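Flamport workshop switches to taped mats on its wooden tables

27/11/2020

The Flamport workshop has changed the way it covers its wooden tabletops. Under the new arrangement, a large dark gray mat is laid over most of each table and held down at its edges with white masking tape. The change applies to 14 tables on the ground floor and replaces the clamped boards used there until June.

The boards were 18 millimeters thick and raised the working height enough to cause complaints at the lower benches. They also had to be lifted off by two people for cleaning. The mats add very little height and can be rolled up and stored on a shelf.

According to the workshop's notice, the mat should lie flat before any tape is applied. Tape goes on at the corners first and then along the far edge, with half the width of each strip on the mat and half on the wood. A narrow margin of bare wood is left where the table allows it, so that the strips have a clean surface to grip. Tape is not to be run across the middle of the mat.

On the table shown, five pieces of tape are in use. The strip at the near-left corner is crumpled, with its edges folded and slightly lifted, and would be due for replacement under the new rules. The piece at the far-left corner is torn but flattened.
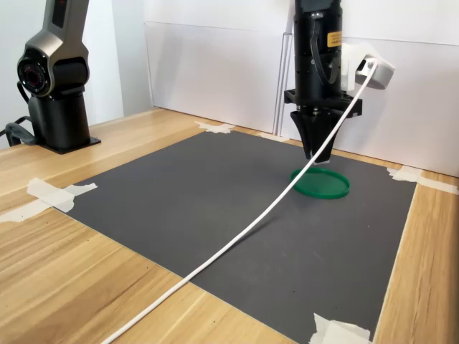 Replacement and cleaning

Strips with lifted edges are to be pulled up and replaced at the end of the shift. Old tape should be peeled back slowly along the grain. Any residue left on the wood is removed with a damp cloth and mild soap, and the surface must be dry before new tape is put down. Solvents are not permitted on the tabletops, which were oiled again when the boards came off.

The mats themselves are wiped down daily. Every 6 weeks they are taken up completely so that the wood underneath can be checked for trapped grit and moisture. Dark streaks and small knots in the grain are normal and do not need to be reported. Dents, raised fibers and pale rings do.

Supply and cost

The mats were cut to size by Trindano from rolls held at its Norania warehouse. The order, including spare mats and a stock of masking tape, came to $3,378. The workshop said this was less than the price of refinishing the clamped boards, several of which had begun to warp at the corners.

Double-sided tape was tested first and dropped after it left adhesive on both the mat and the wood. Corner brackets were also considered. They held well but took up space at the table edge and caught on sleeves. Masking tape was chosen in spite of its shorter life because it can be torn by hand and removed without tools.

The Piątek annex, which has narrower tables, will keep its existing covers for now. Mats for that building would have to be cut to a different width, and no order has been placed. Spare tape for the ground floor is kept in the supply cabinet next to the sink.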